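Rivska 박스 세트 'Planda 시절' 리뷰

2020년 8월 7일

Rivska의 초기 녹음을 모은 박스 세트를 한 달 넘게 들었다. 6월에 주문했고, 도착한 뒤로 주로 밤에 한 장씩 틀었다. CD 3장에 해설지 43쪽, 수록곡은 모두 30곡이다. 앞의 두 장은 정규 음반 두 장을 새로 마스터링한 것이고, 세 번째 장에는 데모와 라디오 방송용 녹음이 들어 있다.

첫 음반 'Escobar'부터 말하면, 예전 CD와 차이가 꽤 크다. 옛날 판은 베이스가 뭉쳐서 킥 드럼과 구분이 잘 되지 않았다. 새 판에서는 두 소리가 따로 들리고, 특히 다섯 번째 곡 후반부에 베이스가 한 옥타브 올라가는 부분이 또렷하다. 음량은 조금 커졌지만 요즘 리마스터처럼 납작하게 눌러 놓지는 않았다. 조용한 곡은 여전히 조용하다.

보컬은 취향이 갈릴 것 같다. 고음역을 살짝 올려서 숨소리와 치찰음이 전보다 앞으로 나온다. 스피커로 들을 때는 괜찮았는데 이어폰으로는 세 곡쯤 지나면 귀가 피곤했다. 나는 결국 고음을 한 칸 낮추고 들었다.

두 번째 음반은 원래 녹음 상태가 좋아서 달라진 점이 많지 않다. 건반이 조금 넓게 퍼지고, 마지막 곡의 페이드아웃이 예전보다 몇 초 길다. 그 몇 초 동안 기타가 다른 멜로디를 치기 시작하는데, 처음 듣는 사람은 모르고 지나갈 정도다. 곡 순서는 LP를 따랐고, CD 시절에 중간에 끼워 넣었던 싱글 B면은 세 번째 장으로 옮겼다. 나는 이쪽이 맞다고 본다. B면이 빠지니 네 번째 곡에서 다섯 번째 곡으로 넘어가는 흐름이 훨씬 자연스럽다.

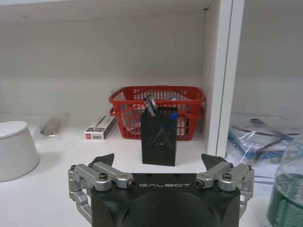
예전 CD를 이미 갖고 있어도 살 만한가?

첫 음반을 자주 듣는 사람이라면 살 만하다. 두 번째 음반만 좋아한다면 옛날 판으로 충분하고, 데모는 나중에 따로 구해 들어도 늦지 않다.

세 번째 장은 고르지 않다. 앞쪽 데모 네 곡은 카세트에서 옮긴 것이라 잡음이 많고, 그중 두 곡은 가사가 아직 없어서 허밍으로만 되어 있다. 한 번 듣고 나면 다시 찾게 되지는 않는다. 반면 라디오 녹음은 기대보다 좋았다. 관객이 없는 스튜디오 연주인데 템포가 음반보다 빠르고, 드럼이 필인을 많이 넣는다. 'Bristus'는 음반에서 6분 가까이 늘어지던 곡인데 여기서는 4분이 채 안 된다. 이 버전이 더 낫다.

해설지는 절반만 쓸모가 있다. 녹음 날짜와 사용 악기를 곡마다 적어 둔 뒷부분은 자료로 괜찮다. 앞부분의 에세이는 같은 이야기를 반복하고, 두 번째 음반을 만들 때 왜 건반 연주자가 바뀌었는지는 한 줄로 넘어간다. 글씨가 작고 회색 종이에 검은색으로 찍혀 있어서 밤에는 읽기 힘들다. 가사는 첫 음반 것만 실려 있다.

포장은 두꺼운 종이 상자에 종이 슬리브 방식이다. 슬리브가 빡빡해서 디스크를 꺼낼 때 손가락이 닿는다. 나는 속비닐을 따로 사서 넣었다. 상자 바닥에 일련번호가 찍혀 있는데 내 것은 1,592번이다. 전체 수량은 적혀 있지 않다.

처음 듣는 사람이라면 첫 번째 장을 처음부터 끝까지 듣고, 다음에 세 번째 장의 라디오 녹음으로 넘어가는 순서를 권한다. 데모는 맨 나중이 좋다. LP판도 같은 마스터로 나온다고 하는데 데모는 빠진다고 한다. 그쪽은 아직 들어 보지 못했다.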